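Writing letters again, one year in

January 24, 2018

Last winter, in a fit of good intentions, I bought a box of 100 plain cream envelopes and told my sister I was going to use up every one of them before I bought another. She laughed at me (kindly, I think) because she remembered the calligraphy kit and the accordion. Well, the box is nearly empty now, and several of you have been asking in the comments how the letters are going, so I made a big pot of tea and here I am.

It started with Vilho Ojala, who was my neighbor for years when I lived in Trurville and who moved away to be near his daughter. Vilho doesn't care for email and he likes the telephone even less. He'll pick up, shout "Everything is fine!" and hand you to somebody else. So when I wanted to tell him that the plum tree we'd both fussed over had finally been taken down, the only sensible way to do it was on paper. I sat at the kitchen table for the better part of an evening and wrote three pages, and crossed out a lot, and mailed it before I could get embarrassed.

His answer came in November. It was four pages, both sides, mostly plum tree, with a long detour about a ferry he once missed on the way to Kos and a recipe for pickled herring I will never make. I read it standing up in the hallway with my coat still on.

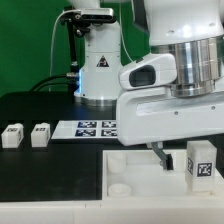
White arm, white tray.

After that I got greedy and started writing to everyone. I wrote to my old roommate Eirini, and to my aunt, and to the woman who taught me to swim. Some of them wrote back and some called me up to say thank you, sounding a little worried, as if I might be ill. One cousin sent a text with a picture of my letter stuck to her refrigerator, and I've decided that counts as a reply, though my sister says it doesn't.

The hardest part at first was my handwriting. I type all day long, and somewhere along the way my hand forgot how to do anything longer than a grocery list. My first letters start out neat and round and then slide downhill until by page two they look like something written on a bus. I asked Eirini Fragkou about this, as she has the loveliest handwriting of anyone I know, and she told me to quit squeezing the pen and sit farther back in my chair. That was the whole lesson! I'd been hoping for something fancier, but it did help, and so did using lined paper under the page as a guide. You can see the lines right through thin stationery, and mine is very thin.

About pens, since I know somebody will ask: I use an ordinary blue ballpoint that came from the bank. I did try a fountain pen, a nice secondhand one, and for two weeks I had blue fingers and a blue spot on the good tablecloth that I now keep the fruit bowl on top of. Other people manage them beautifully. I've made my peace.
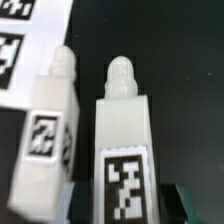
Two of a kind, against the dark.

What surprised me more was how different a letter turns out from an email, even when I'm writing to the same person about the same thing. In an email I answer questions. In a letter I've usually forgotten what the questions were, so I just start somewhere, with the weather or what's on the stove, and wander along until I bump into whatever it was I really wanted to say. Sometimes that's on the last page, squeezed up the side of the margin. My friend Lumturie says she always turns my letters sideways first to get to the good part.

And there's the waiting. I thought I'd hate it, as I'm a person who opens the oven door to look at the cake. But a letter that's gone is gone, and you can't check on it, and after a few days you honestly forget and get on with things. Then one day there's an envelope between the water bill and the flyer for gutters, and it's as good as a birthday.

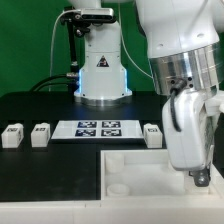

The shoebox

I should tell you about my grandmother's letters, because they've been on my mind all year. When we cleared out her house we found a shoebox from Sorin Karagiannis, who had been engaged to her sister long before any of us came along. (They didn't marry. There are two versions of why, and it depends on which side of the family is serving dinner.) He went on writing to my grandmother for 13 years after that, about his chickens, mostly, and about the price of things, and about a mean goat whose name I can't spell.

There isn't one secret in there. I read the whole box over a rainy week, hoping for some drama, and what I got was chickens. But by the end I knew him, the way he'd complain about a thing for a page and then add "but it is not so bad" at the bottom. I would have liked to write to him. I've caught myself using his line, too, in a letter about my knee.

I've started keeping the ones I get in a shoebox of my own, and I'm not going to sort them. Hers weren't sorted and I liked coming on them out of order, a wedding and then a cough and then the same couple not yet introduced.
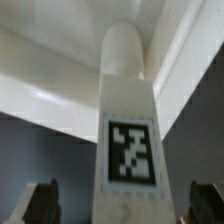 If you'd like to try it

Start with someone who already likes you. Keep it short the first time, a page is plenty, and don't apologize for your handwriting in the opening line (I did this for months and Lumturie finally asked me to stop). Tell them something small that happened this week. Write the address before you write the letter, or you'll finish at eleven at night and find you don't have it, and then it will sit on the hall table under the mittens like my poor Christmas letter to Velimir, which went out last Thursday's-worth of laundry ago and may reach him by Easter.

Buy pretty stamps if your post office has them. Ours had birds in the fall and I was stingy with them and now I wish I'd been stingier.

I have a stack to answer tonight, and Vilho's is on top. He wants to know what I'm planting where the plum tree was, and he's forgotten that it isn't my yard anymore, so I'm going to have to make a few suggestions anyway. I'm leaning toward a pear.

Related posts
The accordion, a final update
Soup for people who don't feel like soup
What I kept from Grandma's kitchen
Leaving Trurville

Contact | Copyright 2018, all rights reserved | Back to top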